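Sindunik Room Hire - Frequently Asked Questions

Updated 19 November 2025. Bit of a rush job, more to follow.

How do I book?
Ring or email. Web form is down again, sorry. Give us your date, times, rough idea of what it's for. We hold a slot for 12 days, then it goes back in the pot.

How much is the deposit?
£200 for the main room. £20 for the small one. Paid by card or bank transfer, no cheques. Comes back once we've checked the room over, usualy same week.
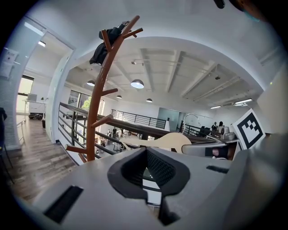
Shobha Lobo: Mine took longer than a week, can you put that on here please? Had to chase twice.

Fair. If it hasn't landed after a week, email with your booking number and we'll look it up. Bank details typed wrong is the usual trouble.

Can I get in early to set up?
Half an hour free. More than that, book it as extra time. Please don't turn up and hope, there may be a class in.

Is there parking?
Six spaces at the back, first come. After that the Grellden car park, 500 metres down the hill. Free after six. Don't block the gate, it's the neighbours' only way out.

Can we bring our own food?
Yes. Cold food, cakes, whatever. Hot catering has to be a firm with its own insurance. Brandura and Shojaei have both done events with us and know where the sockets are.
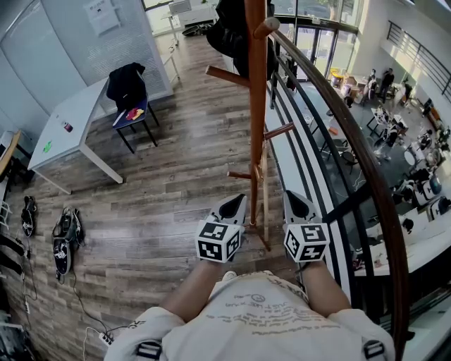 Any other caterer, send us their certificate beforehand. A photo of it is fine. No barbecues, inside or out.

What about music?
Fine till half ten. Live bands need to ask first. Bass carries.

Do we have to clean up?
Sweep, wipe the tables, take your rubbish home. Mop is in the cupboard by the back door. Leave the heating alone, its on a timer.

What if I need to cancel?
Full refund up to two weeks before. Half after that. Nothing on the day.

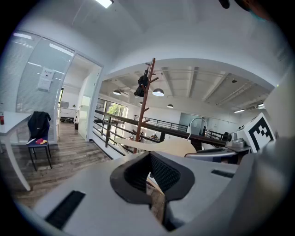

Moving your date instead is free, once, as long as the new one is within three months. Weekends in November go fast so have a second choice ready.

Dogs?
Assistance dogs always. Others in the small room only, on a lead.

Who do I ring if I'm locked out?
Number's on the booking email. Text first, then ring.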